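Chapter 9. Sizing Battery Storage for Off-Grid Buildings

Senan Kinsella
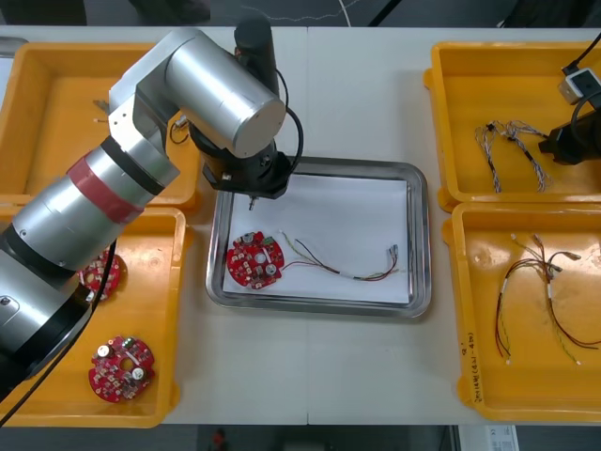

9.1 Daily Load and Usable Capacity

The size of a battery bank follows from two quantities: the energy the building uses in a day, and the number of days the bank must carry that load without charging. The second quantity is called autonomy. Most small cabins are designed for 2 days.

Consider a cabin that uses 2,000 watt-hours per day. With 2 days of autonomy the bank must deliver 4,000 watt-hours. Rated capacity has to be higher, as a battery is seldom discharged completely and the inverter wastes part of what it draws. If 82 percent of the rated capacity reaches the loads, the bank must be rated at 4,000 / 0.82, or 4,878 watt-hours. Divide by the nominal voltage to obtain amp-hours.

Loads should be listed one by one, with running watts and hours of use. Motors need a separate column for starting current. A well pump that runs for a few minutes a day adds little to the energy total but may decide the size of the inverter.

Temperature correction is covered in Section 9.2. The worked problems use the load table for the Bosico cabin, with June and winter values given separately.

Filed under: Textbooks > Energy > Solar & Storage

We use cookies to remember your reading position. Accept | Manage settings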